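Notebook, traffic rulings project
Sunday, October 15, 2023

Weekend session, so this one is going to ramble a bit. Picked up where I stopped with the Gundgate batch, which is the pile of written rulings on "obstructed view" tickets: things hanging off mirrors, phones on suction cups, hoods, big scarves, one foam cowboy hat (I love the foam cowboy hat). The full set is 790 rulings across Gundgate and Ponberg. I'm reading a sample of 100 by hand before we let Zallinar sort the rest, and I want the hand labels to be good enough that we can fight about them in a useful way.

First job was cleaning up my own labels from July. I had one box called "dismissed" and I'd been tossing everything into it. Bad idea! A judge who says the officer filled out the ticket wrong is doing something very different from a judge who says a scarf over the hair doesn't block anybody's view of the road. Same result for the driver, totally different ruling for us. So "dismissed" is now split in three:

D1 - paperwork (wrong section cited, no signature, ticket served late)
D2 - facts (court heard about the view and found it was clear enough)
D3 - rule (court says the section doesn't reach this kind of thing at all)

I went back through everything I'd labeled and moved each one. Slow, but I feel much better about the spreadsheet. If you're opening it after me, the old column is still there, grayed out. Please leave it alone until we've compared.

D2 and D3 bleed into each other more than I expected. There's a Ponberg judge who writes very short rulings, a paragraph at most, and likes the sentence "the evidence does not support the charge under this section." Is that facts or rule? I've read it both ways on the same afternoon. For now I'm calling it D2 unless there's a separate line about what the section means, and I put a star next to each one so we can pull them up together.
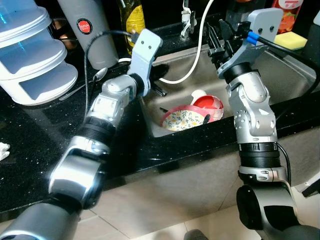
Steel sink, black counter with the white flecks.

Next, the wording of the sections themselves, which I should have typed up side by side months ago. Gundgate says the driver must have "a clear and unbroken view of the road ahead and to both sides." Ponberg says nothing may "materially reduce" the driver's view. Those are not the same test and you can feel it in the rulings. In Gundgate the officer mostly has to say there was a thing and it was in the way. In Ponberg somebody has to talk about how much it was in the way, and often nobody on the city's side showed up ready to do that.

The fine is $50 in both places, by the way, which I had wrong in the last entry. I'd copied a figure that had the court fee rolled in. Fixed in the sheet. I like keeping the fee separate because a few drivers won on the fine and still paid the fee, and at least one of them wrote a pretty spicy letter on the subject that's stapled into the file.

What people wear on their heads or faces is a smaller group than I'd guessed from the news, and it's the part I get the most questions on. I'm being careful with it. A face veil, a ski mask in January, a motorcycle helmet in a car (yes) and a hoodie pulled tight are all charged under the same section, and the courts talk about them in really different tones. I'm writing down the reasons the court gives and nothing else. No guessing at what the officer was thinking. If the ruling mentions religion I tick a box and copy the sentence out in full, so whoever reads it later gets the words and not my paraphrase.

A thing I'd like us to test: does it matter whether the officer saw the driver from the front or from the side? A surprising number of tickets were written from a parked car on a cross street. In the rulings where the judge asks about this, the city seems to do worse. I say "seems" because I haven't counted and I don't want to start believing my own hunch. Added a column, "where was the officer," with front / side / behind / not stated. Lots of "not stated" coming, I can tell already.

Zallinar notes, for whoever runs it next:

- It reads "fine vacated" as a fine having been imposed. Needs "vacated," "annulled," "set aside" and "quashed" all on the same list. I added them to the word list but haven't rerun.
- It gets lost when a ruling covers two tickets at once (seat belt plus view, usually). It takes the first outcome it finds. I'm splitting those by hand.
- The Obradović scans are still the bad ones. Pages come out tilted, and the stamp lands right on the case number. We could ask them to redo the worst. I'd rather do that than retype.
- It's very good at finding the section number. Credit where due.

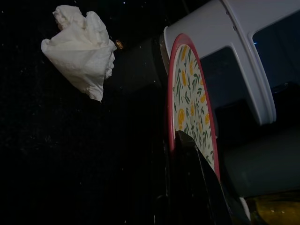
White tissue, dark countertop.

Spent the middle of the session on one long ruling from Gundgate that I think we should all read. Driver was stopped for a head covering that came down over the cheeks. The officer testified that it "would have" limited her view to the sides. The defense lawyer asked whether he'd tested that in any way, and he said no, it was obvious from looking. The judge then goes on for pages (it's great, he clearly enjoyed himself) about the gap between what an officer can see of a driver and what a driver can see of the road. A covered face tells you that the officer couldn't see her cheeks. It says very little about her eyes. Fine set aside. I have it as D2 because he rests the whole thing on the missing proof, but there's a footnote that leans hard toward D3 and I went back and forth for longer than I'd like to admit.

Compare that with a mirror ornament case from the same court, where a different judge took the officer's word for it in two lines. Fine upheld, thanks for coming. Same words in the section! I've put the two next to each other in the folder called "pairs."

Also learned that Gundgate lets the city refile after a D1 and Ponberg doesn't. So some of our Gundgate drivers may turn up twice. I need to look for repeats by ticket date and plate before we do any totals at all. Adding it to the list, in capitals.

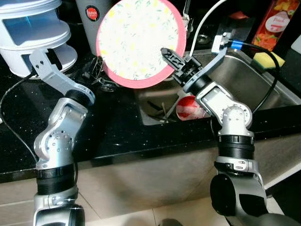

The other thing I tried was a rough way to score how central the blockage was, since Ponberg's "materially reduce" pretty much begs for one. Judges there keep talking as if the driver's view has a middle that really matters and an outside that matters somewhat less, but they never draw the line in the same spot. I ended up borrowing the plate: the white center with the little yellow and green leaves is the road straight ahead, and the pink-coral rim is everything off to the sides. Anything the court places in the leaves scores as center, anything on the rim scores as edge, and if the ruling just says "her view" with no direction, it gets left blank. Silly, but I labeled faster once I had it in my head, and "leaves or rim?" is a lot quicker to ask across a table than the sentence I had in the guide before. A phone on the dash is rim in most rulings. A scarf is rim every single time I've seen it scored. Mirror ornaments go both ways and depend on how tall the driver is, which two judges brought up on their own.

Leftover questions, no order:

- Do we count a fine cut down to a warning as D2 or as its own thing? Leaning own thing.
- Does Ponberg keep recordings of the hearings? The short rulings would make a lot more sense with them.
- Who has the paper copy of the old Gundgate section, from before the rewording? It was in the blue binder and now the blue binder has parking stuff in it.
- Helmet in a car: leave in or drop? I say leave in.

Next session I'll do the repeat check first, then rerun Zallinar with the new word list on the same sample and see where it disagrees with me. Spreadsheet is saved, starred rows are at the top, and the footnote from the long ruling is copied into the comments.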